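Tabletop Arm Cell — Return to Service Checklist
Site: Trirau, bench cell 12
Date: April 14, 2024
Reason for inspection: protective stop during block sorting, gripper drove into the table surface
Status: restricted use, see open items

1. Emergency stop, bench side — OK
Tested with the arm moving at slow speed. Arm stopped and brakes held. Button needs a quarter turn to release, same as before.

2. Emergency stop, pendant — OK

3. Light curtain — OK, with comment
Trips on all four test points. The bracket on the door side was finger tight and has been tightened. Mark the bolt with paint pen at the next visit.

4. Stop log — REVIEWED
Log shows 34 protective stops going back to February. Most are light curtain trips with someone reaching in. The last one is a force limit stop on the downward move to the pick height. The operator cleared it and tried again, and the arm stopped a second time at the same height. After that the cell was locked out.

5. Table height against program — FAIL, corrected
The Bomex table was swapped for a Moltden table and the height was not taught again. The program was still using the old value. New height taught at all four corners and saved under a new file name. The old file is still on the controller and must be removed.

6. Gripper fingers — PASS, with comment
Surfaces are worn and scuffed. Both fingers open and close fully and no crack was found by hand or with the lamp. Replace at the next service, or sooner if a tip chips.

7. Work surface — FAIL
Specks and small debris on the white top, plus smudges. Wipe down before each run. The wipe-down is on the Badawi shift sheet but the boxes for the last week are blank.

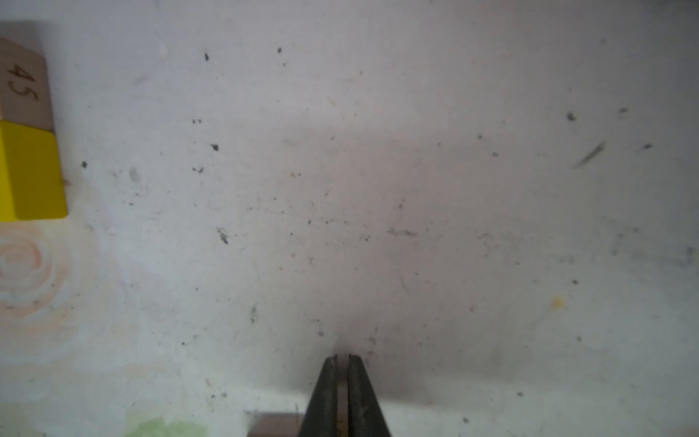 Item 7: surface by the gripper fingers, block 45 and yellow block at left.

8. Block stock — OK
Handwritten numbers can be read. Throw out any block with a split corner.

9. Force limit setting — FAIL, corrected
Found at 38 N. The cell sheet calls for 31 N. No entry in the change log. Set back to 31 and locked with the supervisor code. Whoever changes this value has to write it down.

10. Cable run at wrist — OK
Checked through full rotation. No pinch, slack is fine.

11. Signs and floor tape — OK, with comment
Tape is lifting near the cabinet.

Open items
— Delete old program file from controller
— Order finger set
— Re-tape floor near cabinet
— Operators to read the reset rule again: one reset after a force stop, then lock out and call

Until the open items are signed off, run at reduced speed only, with a person at the bench stop.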